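Trombone player wanted - Watano Street Stompers, Loltby

After six happy seasons we find ourselves with an empty chair in the front row, and we would dearly love to fill it before the summer dates come along. We play New Orleans and early swing, mostly by ear, with a few chord sheets for the tunes that still trip us up.
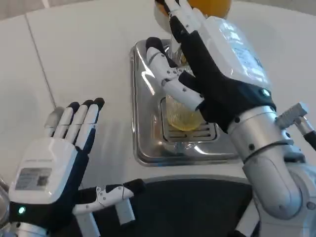
You don't need to be a wonderful reader, but you should be comfortable taking a chorus and happy to sit back behind the clarinet when it's her turn. Rehearsals are Tuesday evenings upstairs at Balaskas Hall, and we go on until the neighbors have had enough! Most gigs pay $50 a player, plus supper if we're lucky.

Come and sit in for a night or two - bring a mute if you have one. Leave a note for the band at the Cleveo Music counter.

Posted May 23, 2026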